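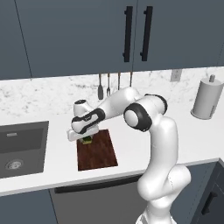 Wornport Minor Hockey Association
Minutes of the General Meeting

May
Posted by Snežana Mladenović, Recording Secretary

Search this site Go Advanced search

Location: Upper lounge, Farell Arena
Chair: the President

1. Call to order

The President called the meeting to order at 7:05 p.m. and confirmed that quorum had been met. Members who had not signed the register were asked to do so before the first vote.

2. Approval of agenda

The agenda was approved as circulated, with the addition of an item on goaltender equipment under New Business.

Moved, seconded, carried.

3. Minutes of the previous meeting

A correction was made to item 6, where the U13 team was recorded as having travelled to Laltcombe for the semifinal. The semifinal was played at home and the final was played at Laltcombe. The minutes were approved as corrected.

Moved, seconded, carried.

4. Business arising

4.1 Penalty box door, Farell Arena. The Town has replaced the latch on the visitors' side. The home side latch remains on the work order list. The Secretary will write to the Recreation Department again.

4.2 Jersey returns. Managers of the U11 and U15 teams reported all sets returned. The U18 team has 2 jerseys outstanding. Deposit cheques will be held until the jerseys are received.
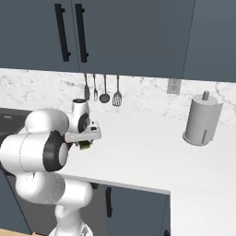

Page last changed: Wednesday, 9:40 a.m.

5. Reports

5.1 President. The President attended the league meeting at Laltcombe. The league intends to keep the present divisions for the coming season, with the U15 schedule shortened by one weekend to make room for playoffs. Associations were reminded that requests to reschedule a game must come from the team manager and not from a coach or parent. The President thanked the outgoing U9 coaches for their service.

5.2 Finance. The operating account stood at $1,191 after payment of the final ice invoice. Registration revenue for next season has not yet been received and is not included in that figure. One invoice for officials' travel is in dispute, and payment has been withheld pending a corrected copy from the assignor.

Moved that the financial report be received. Seconded, carried.

5.3 Ice scheduling. The draft allocation from Farell Arena moves the U11 practice to an earlier slot and leaves the remaining teams unchanged. A member asked whether the early slot would be workable for families travelling from the Laltcombe side. The scheduler replied that an exchange with figure skating had been requested and that an answer was expected before registration opened.

5.4 Coaching and development. Applications for head coach positions are open at all levels. Applicants must hold current certification, or be enrolled in a clinic, at the time of application. The goaltending clinic will be offered again in the fall, subject to ice being available.

5.5 Officials. The association continues to be short of officials for Saturday morning games. Members aged 14 and over with an interest in officiating are asked to contact the Secretary.

6. New business

6.1 Registration fees. It was moved that fees for all divisions be increased by $30 for the coming season. Discussion followed. One member spoke against applying the same increase to U7, given the smaller number of ice times in that division. An amendment to exempt U7 was moved and seconded. The amendment carried. The motion as amended carried, with 2 opposed.

6.2 Goaltender equipment. The equipment manager advised that the loaner leg pads for U9 are no longer fit for use. Moved that the equipment manager obtain written quotations for one replacement set and report to the next meeting. Seconded, carried.

6.3 Mladenović Trophy. The trophy for most sportsmanlike team was awarded to the U13 team. The engraving plate is full, and a second base will be required before next year's award. Snežana Mladenović declared an interest and took no part in the discussion. The matter was deferred.

7. Correspondence

A letter was received from a U15 parent concerning conduct in the spectator area. It was referred to the discipline chair for reply.

8. Next meeting

To be set by the President once the ice allocation is confirmed. Notice will be posted at the arena and on this site.

9. Adjournment

The meeting adjourned at 8:50 p.m.

Contact the Secretary | © Wornport Minor Hockey Association | Back to top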